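Subject: Re: [storage] Grey metal bins, which size to keep?
From: Mitali Talukder
Date: April 10, 2024

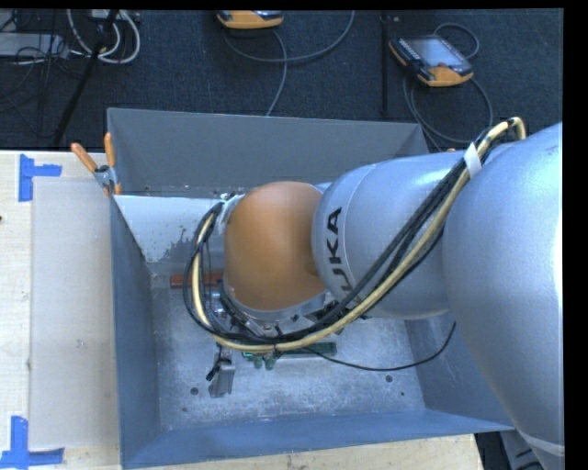 Thanks Umesh. I'd keep the metal ones with the sloping sides and let the straight-sided plastic ones go. We have 14 of the plastic and hardly anyone asks for them.

Umesh Tyagi wrote:
> We need to clear the racks at Sirkden before the floor is
> painted. Can people say which bins they use and which can go?
> Aarti wants the metal ones gone as they are heavy and they
> mark the tables. The plastic ones stack better. I have no
> strong view but would like an answer this week.

On the weight, yes, they are heavier. But small parts slide down to the bottom and you can get a hand in from any side, as the top is fully open. With the plastic ones I end up tipping the whole thing out to find the last few washers.

On the marks, the pale wooden tops do scratch. At Plumport we put a sheet of felt under each bin and have had no trouble. Quang has most of a roll left, 20 metres when I last asked, and he is happy to send some over.

Stacking I can't argue with. The metal ones nest if they are empty and not otherwise. If rack space is the real problem, could the full ones live on the bottom shelf and the spares go to Nevholm?

Also, please don't throw out the labels. The order number is 1594 and Khurana still supply them, but only in packs of 200, and we are down to the last few sheets here.

Sushil, do you still want two of the plastic ones for the cable offcuts? If so say so on the list and Umesh can put them aside.

Mitali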